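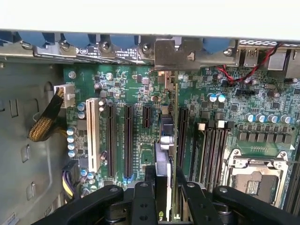

KOSTNESS, April

How does a robot learn to take a computer apart? It needs examples, and people have to make them.

At the Jorkano workshop, Gudrun Dahlgren moves a robot arm with a pair of hand controls. The arm has a gripper with two fingers. A small camera rides along with it and looks down into the computer case. The big green board inside is called the motherboard. The card between the gripper's fingers is a graphics card, the part that helps draw pictures on a screen.

Each time Gudrun does the job, a computer saves what the camera sees and how the arm moves. One saved try is called an example. Her team wants 400 of them for this job. So far they have 179.

Slamet Ginting checks every example and writes down what went wrong, if anything did. Then the examples go to a learning program. It looks for patterns: when the card looks like this, the fingers should move like that.

The team changes things between tries. They turn the case a little or move a lamp. A robot that has only seen one view can get stuck when it meets another.

New word: a gripper is the part of a robot that holds things.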